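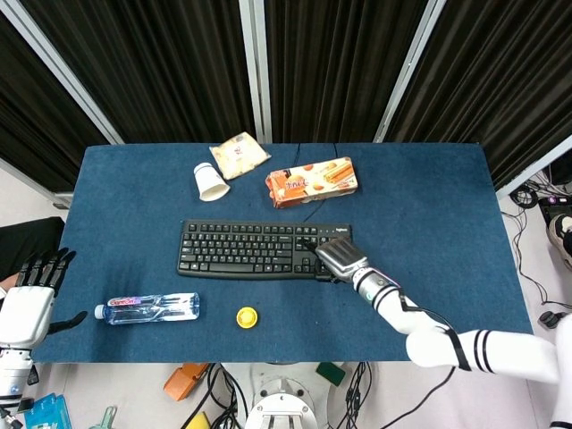 My job at Helus in Riihimäki used to be simple to explain: I packed orders. Since February last year I mostly teach a robot to tidy a table, and my mother still asks me when I will go back to real work.

Raimo Nieminen, who has the shift before me, was against it at first. He has packed for longer than I have lived in Finland. Now he is the most patient of us with the arms, and he corrects my notes when I write "failed" without saying how.

What changes is the tiredness. Before, it was in my back. Now it is in the eyes and in the head — I go home and I don't want to decide even what to eat. The pay went up a little, but two colleagues from packing moved to the Natham warehouse, and I miss the talking we had there.

I asked our manager if packing will still exist for people when we finish. He said he doesn't know. I prefer this answer to a nice one, but I think about it on the train.

Armindo Baptista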